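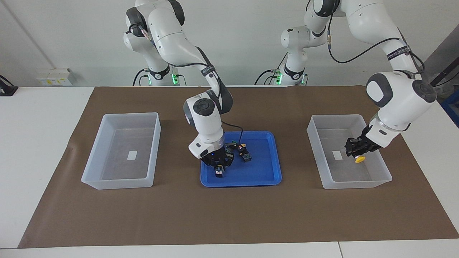
*Two bins, a blue tray and a big brown mat.*

I'm looking for people who hate their kitchen drawers. Really! If you've got one that jams every time you reach for the tape, or a closet shelf you've stopped looking at, I'd love to have you in my next home-sorting group, starting in August.

I run Brendlow, a small project about how regular people put stuff away and (more to the point) how they find it again. I'm writing a workbook on the subject, working title *Flultier*, and I need real households to try the exercises before I print anything.

The plan is simple. For 21 days you pick one messy spot in your home and spend 30 minutes a day on it. I send you a short task each morning by email - sort by size one day, by how often you use a thing the next - and you jot down a few lines at night. Some of the tasks are a little silly. The one with the blindfold stays in, I don't care what my sister thinks.
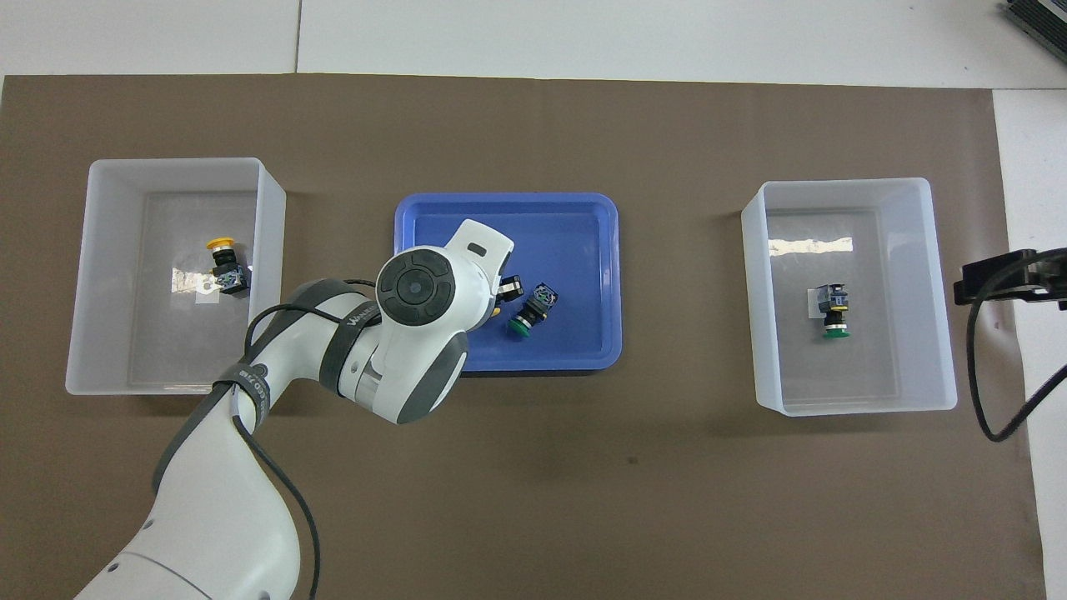

You won't need to buy anything. Shoeboxes are fine, so are old takeout tubs, and one woman in the last group did her whole sewing corner with muffin tins and loved it. Please don't go out and get matching baskets before we start! I'd like to see what you do with what's already in the house.

Who I'm hoping for:

- adults living alone, with roommates or with family, renters very welcome
- people who can stick with it for the full stretch
- folks who'll tell me when a task is dumb
- at least a few left-handers (my last group had none and I kept kicking myself)

There are also 3 group calls, all at 7 p.m. and all under an hour. Cameras can stay off. Bring a snack, I always do.

I can't pay wages, but everybody who finishes gets a printed copy of the workbook and a gift card to Odura, the stationery store on Nyitrai Street. Your notes stay with me, and if I want to quote you I'll ask first.

To sign up, reply to this post with the words "drawer group" and tell me which spot you'd pick and what's living in it right now. Long answers are great. So is "batteries, mostly dead."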